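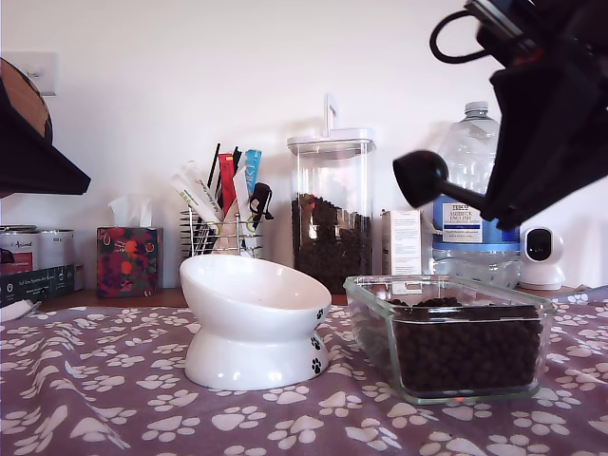
Po-yen Lai asked at the October open meeting whether people with no background in robotics could teach a robot arm to portion dry food, and whether their teaching would be good enough to learn from. The study announced in this notice was set up to answer that question.

## Call for Participants: Teaching Scooping Tasks by Demonstration

The Hsieh Laboratory at Rendstead invites adults to take part in a study of how people guide a robot arm through small household jobs. The task is feeding a pet: kibble is to be taken from a clear container and placed in a white bowl.
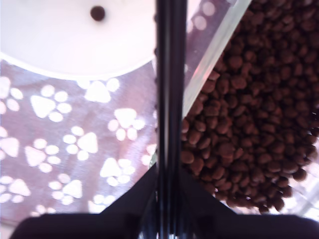 Participants will move the arm by hand control and repeat the task under two sets of instructions. One set asks for speed, the other for an even portion. The recordings will be used to train a control policy, and the study will compare the policies that result from each set.

### Who may apply

- Adults 18 or older with normal or corrected vision
- No experience with robot arms is needed
- Left-handed applicants are especially welcome
- Staff of Biritz, which funds the work, may not take part

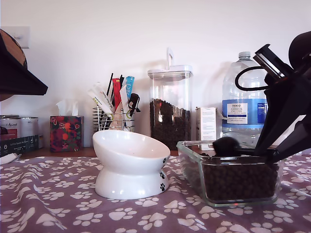
### What is involved

Each participant attends 2 sessions on separate days. A session includes a short practice period, 12 demonstrations, and a written questionnaire on effort and comfort. Breaks may be taken at any time. No animals are present during the sessions.

Participants will receive a $15 gift card at the end of each session. Anyone who withdraws partway through a session will still receive the card for that day.

### Data and privacy

The cameras are directed at the work area. Recordings are stored under a participant number, and names are kept in a separate file held by Yuk-lan Tu. Arm movements and images may be released later as part of the Nallix collection - the consent form gives the terms in full.

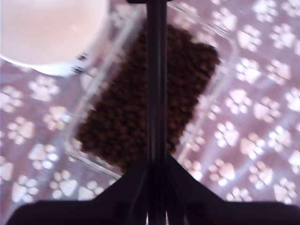

### How to apply

Application forms are available from Ya-wen Fung in Room 101. Please list the weekdays and hours when you are free, and note any access needs. Applications close on Thursday, December 6, 2018. Questions about the study method should be addressed to Hiu-tung Cheng.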